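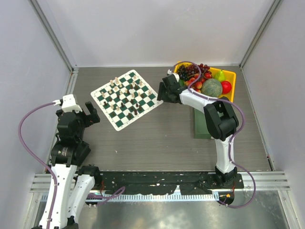
4. Getting the arms to agree on where the board is

By now you've got Geum talking to both arms and Unine showing you a live view of the table. If either of those isn't working, go back to section 3, because nothing below will behave until they do. I'm going to take you through board pose, obstacles and the first dry run, in that order. I once did them in a different order and spent an afternoon wondering why the right arm wanted to approach every pawn from underneath the table.

4.1 Before you start

You'll need the roll-up board, a full set of pieces, and something bulky to act as an obstacle. I use a yellow tray of fake fruit propped on a green block, next to the board. The grapes are great for this – they're lumpy and dark, and if the planner can steer around grapes it can steer around most of what you'll leave on a table. A plain box works too, but it's too easy and it'll make you overconfident.

Put the board down crooked. I mean it! Everybody wants to line it up with the rail, and then the rotation comes out close to zero and you can't tell whether Unine measured it or just left the default in there.

CAUTION: Keep your hands out of the enclosure whenever the Geum panel says ARMED. The software hold stops new motions from being sent. It does not cut power to the motors. Use the emergency stop for that.

4.2 Find the board

1. In Unine, open Scene and click New Surface. Choose Grid, 8 by 8.
2. Take all the pieces off the board and set them outside the enclosure.
3. Click Detect. You should get a green outline on the board with a little axis drawn at one corner.
4. Check that the axis sits at a1. If it doesn't, click Rotate Labels until it does. The detector can see squares, but it has no idea which side you'd like White to sit on.
5. Click Average and leave it alone while it collects 200 frames. Don't lean on the table.
6. Look at the spread value. Green is fine. If it's yellow, flatten the board and run step 5 again (roll-up boards love to curl at the corners, and one lifted corner is enough to spoil the fit).
7. Save the surface as board_main. Dideo looks for that exact name, lowercase with the underscore.

Note: If the board moves afterward, even a little, you have to redo steps 5 to 7. You don't need to touch the arm calibration.

4.3 Put the pieces back

1. Set up a position from the middle of a game, with both colors mixed together. Starting ranks are a poor test, since Unine can guess half the answer from the layout alone.
2. Click Classify. Each piece gets a letter and a score.
3. Fix any wrong letters by clicking on them. Bishops and pawns are the usual suspects when you're looking down from above.
4. Click Export Position and choose Send to Dideo.

If you're using a wooden set, pick the Natural profile under Colors. The Default profile was tuned on black and white plastic, and it gets nervous about cream and dark brown. Daiane Xavier on the perception side at Weltden made the Natural profile after I sent her one too many screenshots of a brown queen labeled "shadow," so thank you, Daiane.

4.4 Tell the planner what not to hit

1. In Dideo, open World and click Import from Unine. You'll see the board, the pieces and a blob for everything else.
2. Select the blob for your obstacle and set its type to Fixed.
3. Set the padding. I start generous and shrink it once I trust the setup.
4. Under Robot, turn on Cable Envelope for both arms.

Please don't skip step 4. The purple cables run along the outside of the links and bow out in loops, and the stock arm model knows nothing about them. On the right arm one loop goes from the gripper up over the fruit tray, so a path that looks perfectly clear for the metal can still drag a cable through the grapes. The envelope is a fat, ugly shape and it'll cost you some reachable poses. Leave it on anyway.

5. Under Shared Space, assign the middle of the board to Take Turns. That way only one arm can hold the zone at a time and the other waits outside it.

4.5 Dry run

1. Set the speed slider to its lowest notch.
2. Choose Plan Only and pick any legal move.
3. Watch the ghost arm in the preview all the way to the end, including the retreat. Most of my collisions have been on the retreat.
4. If you like what you see, click Hover Run. The real arm does the move with the gripper held above the pieces and never closes it.
5. Repeat with the other arm.
6. Click Batch and run 1000 planned moves with no hardware. It's a good time for coffee.

When the batch is done, open the failure list and sort by reason:

NO IK: the square is out of reach for that arm. Give it to the other one under Shared Space.
PADDING: the obstacle margin is too big, or the tray really is too close. Try moving the tray first.
ZONE TIMEOUT: one arm never gave the middle back. Check that both arms have a retreat pose saved.
STALE SURFACE: board_main is older than the last camera restart. Go back to 4.2, step 5.

Note: A few NO IK results at the far corners are normal with Cable Envelope on. If you see them in the middle of the board, your arm base offsets are probably swapped left to right, and you'll find the fix in section 3.6.

Save the whole setup with File, Save Cell before you close anything. Dideo won't ask.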